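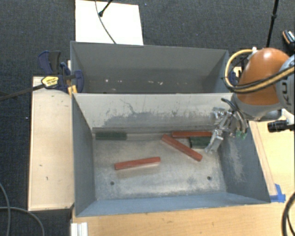
Gallery: The Used Bins, After a Season of Blocks

I was told these gray metal bins would "look new for years." The phrase came from the Clostell sales sheet, and I have learned to read sales sheets slowly. So this page is a gallery of one picture and several complaints, with a few grudging compliments mixed in. Renu Malhotra works with the same bins, and the people at Gerstead are thinking of ordering more of them. Click the picture for the larger version. The lines that follow all go with it.

The floor
Scuffed, pale-scratched and cloudy in patches. The sheet calls the surface "wear resistant," and I suppose the metal is still there, so in that sense it resisted. If you want a floor that stays one even color, I would look elsewhere or put in a liner. We tried a liner from Sotden in October and took it out again. It curled at the corners.

The walls
The rear wall has a dark smeared band across its lower half. Renu thinks it will come off with the right cleaner. I have my doubts, having already been through two cleaners with the right label. The right wall has a whitish scrape running down it, and I would not expect any cleaner to help with that one.

The blocks
Red bars and dark green ones, all long and narrow. I argued for more colors and lost. I will admit the two we have are easy to tell apart on a worn silver-gray floor, even for someone sorting at the end of a long day. Whether the dark green would do as well against a darker floor is another matter, and I'd want to see it tried.

How they land
One red bar is on its own at the left-center of the floor, another lies diagonally, and a third is nearly flat against the base of the rear wall. The Frota handbook says elongated pieces "settle naturally toward the middle." Look at the green block in the far left corner and tell me how natural that is. Corners are where I would expect trouble with any bin this shape.

The holes
Two small round ones in the floor, toward the lower left and the lower right. The sheet doesn't mention them at all. I wrote to Clostell to ask what they are meant for and got back a brochure.

The second bin
Directly behind the first, also gray, also open on top. Keeping two together was Renu's idea and it's a fair one - blocks go from one to the other without a walk across the room. I said it would crowd the bench. It has crowded the bench less than I said it would.

Would I buy them again? For blocks, probably. For anything with a finish you care about, I would want to see a used one first and not the one in the catalog. Gerstead can come and look at ours. Ask for Renu, and bring your own block if you'd like to try the corners.

Page last updated March 15, 2022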